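Search this site Search Go

The Plain Blue Cup

There is a shelf in Deisy Echeverri's kitchen that visitors are politely steered away from. It holds the good cups, the ones with gold lines and painted birds that came down through her mother's side, and in all the years I have been dropping in on her I have never once been handed one. What I get is a plain cup from beside the sink, and after an afternoon of talking with her I have come to believe I am getting the better deal.

Deisy lives in Plavuscombe, up the hill from the old creamery, and she has been collecting everyday cups since the April she moved in with 2 of them wrapped in a bath towel. She doesn't care for sets. She likes a cup that has come from somewhere on its own — a church sale, a closing diner, a box left at the curb — and she likes it best in a single color, with nothing written on it.

"A cup with a joke on it is only funny the first week," she told me, pouring coffee. "Then you have to drink out of the joke."

Blue is her weakness. She will walk past a perfectly nice green one, but a soft blue, the kind you might paint a nursery, gets picked up and turned over every time. She looks at the lip first, and she runs a thumb around it slowly, feeling for chips. Then she looks down inside, where she says a color has nowhere to hide.
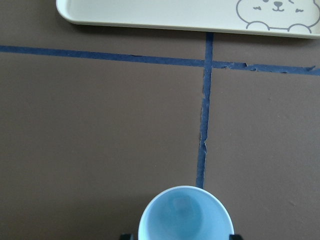 Pale at the rim and powder blue inside: a light blue cup on a brown tabletop marked with blue tape.

Her neighbor Teófilo Quintero, who taught shop for most of his working life and still speaks as if there were a saw running, has opinions of his own about cups. He wants a wide mouth, so that a sponge and a hand can both get in, and he wants a thin lip, which he insists makes the coffee taste better. Deisy says that's nonsense, and then admits, when he has gone out to look at her tomatoes, that she has noticed it too.

The two of them drove to the Forideck sale together this year, as they always do, leaving before it was properly light and stopping for egg sandwiches on the way. The sale fills a long hall and the yard behind it, with up to 800 tables in a dry year, and a person could wear out a pair of shoes before lunch. Deisy gives herself a limit of 4 cups. She spent a good part of the morning carrying a cream one around under her arm, talked herself out of it by the pie stand, and went back for it anyway (it was still there, thank goodness!).

At home they all get the same treatment, good or bad, cheap or dear. Warm water, a little dish soap, a soft cloth, and then upside down on a folded towel by the window until supper. She won't stack them, not even the sturdy ones, and if the shelf is full then something goes next door to Teófilo, who has never been known to send one back.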